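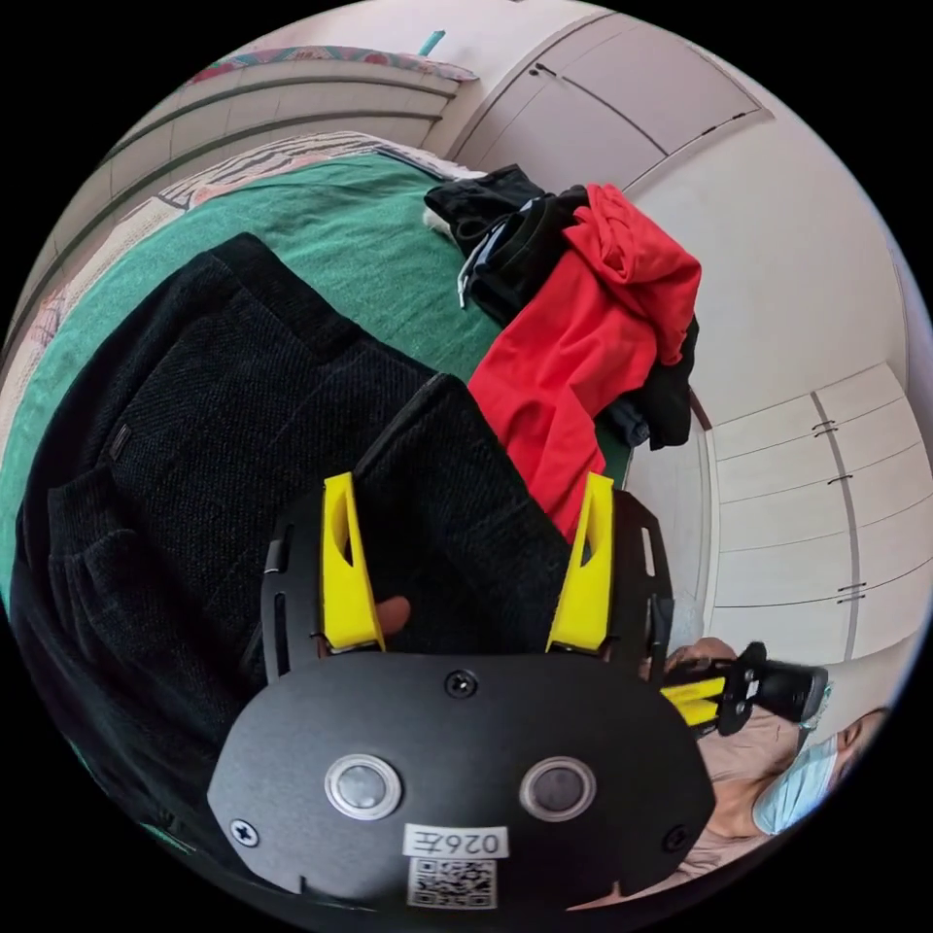

*A black knit on the green sheet, Monday morning.*

19 January 2026

I put off sorting the winter clothes until the pile on the bed had to be moved every night before anyone could sleep. It went from the bed to the chair, and in the morning from the chair back to the bed. After a week of that I gave in.

Most of it is black. I don't remember deciding to own so many black things, but they're easy to buy and they don't show much. The trouble comes when you have to sort them. A black sweater on top of a black jacket on top of black pants looks like one large item, and you end up going by feel. The nubby knit is easy to find that way. The rest I had to hold up one at a time.

I used to sort on the floor. The bed is better. The green sheet is plain enough in the middle that dark clothes show up against it, and it was due for the wash anyway, so lint didn't matter.

## Knits first

Knits take up the most room and they're the ones I get wrong. For years I hung them, and for years they had points at the shoulders. Now everything knitted gets folded and goes on a shelf. My method is slow:

1. Lay it flat and smooth it out with your hands. Don't pull.
2. Close the zipper if it has one.
3. Fold the sleeves straight across the back.
4. Fold up from the hem in thirds.

I close zippers because an open one caught on the next sweater down last winter and pulled a loop about 9 inches long. I worked most of it back in with a crochet hook, but you can still find the spot if you know where to look.

While each piece is flat I check the elbows and cuffs for pilling. I have a fabric shaver from Malhotra that I bought at the hardware store in Trosstead. It's loud and the lint cup is too small, but it does the job. Go lightly on anything with a bumpy weave. The texture is supposed to be there and the shaver doesn't know the difference.

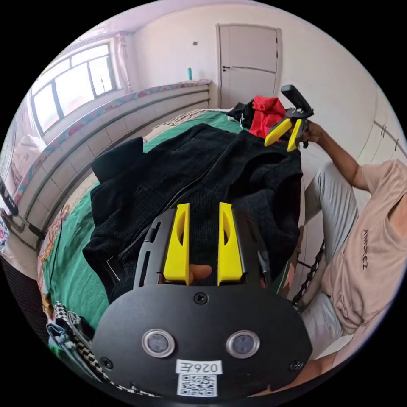

*Going over the black knit. The red cloth stayed up at the head of the bed.*

## Where to do it

The bedroom gets its best light before noon, and I wouldn't try this with dark clothes in the evening. Navy and black look the same under our ceiling bulb. I once put away a navy cardigan with the black things and didn't find it until April.

The long radiator under the window is handy too, though I've stopped leaving clothes on it. They slide down the back, and getting them out takes a coat hanger and some patience. The pink flowered cover stays on top and no clothes go there now.

## Bags and boxes

The heavy things go into two Prallel storage bags, the kind with a clear panel. One is for coats and one is for blankets. I tried vacuum bags before that and didn't like what they did to wool — everything came out creased and stayed creased for days.

A few pieces are going to the Sarden shop, which takes clean clothes on weekdays. I fill one grocery bag and take it the same day. If it sits by the door longer than that, I start taking things back out of it.

Still to do: the blue and white thing that needs ironing, the sock drawer, and the shelf above the coats. I also need to find a better place for straps and belts, which are in a shoebox at the moment with no lid. The green sheet is going in the wash tonight with the pillowcases.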